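Search this site Enter keywords Go

4. Rolls, racks and bags: how small tools get put away

I should say up front that I came to this part of the study as a person who loses screwdrivers. I own plenty of them, and on a bad day I can find maybe two. So when we got to the section on storage I was a little too interested, and Mostafa Metwally (who did most of the coding with me) had to keep pulling me back to the interview sheets.

We talked to 39 people for this part, all of them folks who do small repairs at home or at a shared bench. Of those, 21 keep their hand tools in some kind of fabric roll at least part of the time. The rest use drawers, boxes, a coffee can, a magnetic strip on the wall, or what one person in Drarnirico called "the pile." I'm not going to make fun of the pile. The pile's owner found every tool we asked for!

4.1 What people like about a roll

The thing that came up most was seeing everything at once. You open it, it lies flat, and the drivers sit next to each other with their handles all the same way around (or they do if you're a tidy sort of person, and several of our people were not). A drawer hides whatever is at the bottom. With a roll there's no bottom, and an empty pocket jumps out at you — that was how one woman in Xue put it, and I ended up using "empty pocket" as a code for the whole transcript set.

People also like that it travels. Half the work our folks do isn't at their own table. It's at a sister's kitchen counter, or on the floor next to a washing machine. You roll the thing up, tie it or strap it, and stick it in a bag with the tape and the spare screws.

Color mattered more than I expected. We hadn't planned to ask about it at all, and then the first few people brought it up on their own, so we added it to the sheet in November and went back to the earlier ones by phone. A bright edge on a dark roll shows you where the cloth stops and the pocket starts, and bright bits on the handles help you grab the right driver in poor light. I had a dark gray roll with dark gray trim for years and never thought about it. Now I think about it every time I open the darn thing.

4.2 What people don't like

Slim tools slide. If the roll has no flap over the top, a thin driver will work its way up and out while you're carrying it, and you'll find it in the bottom of your backpack or not at all. Our people had fixes for this: a rubber band, a folded dish towel laid over the tops before rolling, a second row of stitching across each pocket. The stitching worked best in our little carrying test (see 4.4), but it takes an evening and you need a decent needle.

The other complaint was table space. An open roll is wide. It wants to be in the middle of the table, right where the work wants to be, and everything else gets pushed to the back. We saw this over and over and started calling it the back row. Small parts in clear bags end up in the back row, along with anything that can stand up by itself and whatever was on the table before the job started. Mostafa thinks the back row is a failure of planning. I think it's fine, I think it's how people make room, and we've agreed to leave that argument out of the results (mostly).

Clear bags and boxes deserve a word. They turned up at most of the benches we visited, and people were fond of them for the same reason they like a roll — you can tell what's in there without opening it. The trouble starts when two bags have similar stuff inside. We had one fellow open three before he got to the part he wanted, and he'd packed them himself that morning.

4.3 Placing the roll

We asked everybody to set out their things as they would for a normal job, and then we asked why they'd done it that way. Most couldn't say. When we pushed, the answers had to do with reach: the roll goes where either hand can get to it. Right-handers did not always put it on the right, which surprised me. Quite a few laid it at a slant, and I've started doing that too, and it really is easier on the wrist.

Where two tables were pushed together, the roll nearly always stayed on the closer one. Nobody wanted it lying over the join. At the Sirero bench, which is two tables deep, the far table had become a shelf for all practical purposes. Figure 3 has a layout of this general kind, with an open roll up front and the other items lined up behind it.

Figure 3. Open tool roll on the near table, with bagged parts, building blocks and a wire rack on the table behind.

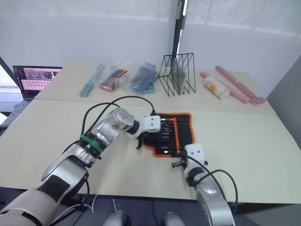 4.4 The carrying test

For this we borrowed a plain roll from Porkitz and filled it with 21 slim drivers. Each volunteer rolled it up their own way, carried it down the stairs and across the parking lot, and opened it again on a table at the other end. We did 36 trips. I did more of them than I'd like to admit, and my knees have opinions.

Folding the loose edge in before rolling helped a lot. Rolling tightly helped too, but people who rolled tightly were also the ones who folded, so I can't pull those two apart with the numbers we have. We'd need to run it again with instructions.

Reader comments

benchmouse: I sewed the extra row like you said and it took me two evenings, not one. Worth it though.

Tilly R.: Where does the coffee can person keep the long ones??

old_drawer_guy: Drawers are fine if you put a liner in. Wish you'd tested liners.

Contact | Copyright | Back to top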